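Badasholm Listings: read this first

This folder holds the property listings for the Badasholm waterfront development, one row per home, in a plain comma-separated file called listings. It covers all 100 homes in the three phases: Gillov Quay, the Ongart Terraces and the gated bit at the end that the brochure calls The Plevex Collection. The brochure calls most things a collection.

What is in a row

Each row has a home number, phase, floor area in square feet, bedrooms, parking, asking price and the sales description exactly as published. Adjectives have been left where we found them. "Moments from the water" appears in 19 descriptions, 14 of which belong to homes on the inland side of the ring road.

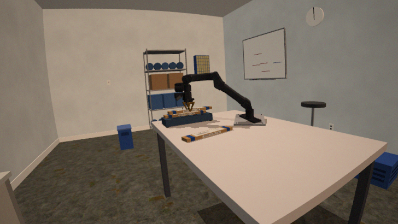

Gillov

Known problems

Floor area sometimes includes the balcony. In Gillov Quay it always does. In the Terraces it depends on who typed the entry, and the file does not say who did.

The bedrooms column counts a "study/guest suite" as a bedroom, following the developer. If you would like to apply a stricter test, such as whether a bed fits, the width of the smallest room is in the notes column for most homes.

Blank prices mean "on application." Please don't fill them with the average – one of our early charts did this and gave the penthouse a very attractive discount.

View is free text. Expect "marina," "partial marina," "marina glimpses" and, in one case, "marina (winter)."

Updates

The file is refreshed every November, when the new price list comes out. Sold homes stay in, marked S. Homes marked R are reserved, a state in which some of them have remained through several refreshes.

Use

Free to copy, chart and argue over, with credit to the Badasholm Listings. Corrections are welcome if they quote the home number and the column. Please don't use the file to value a house, least of all your own.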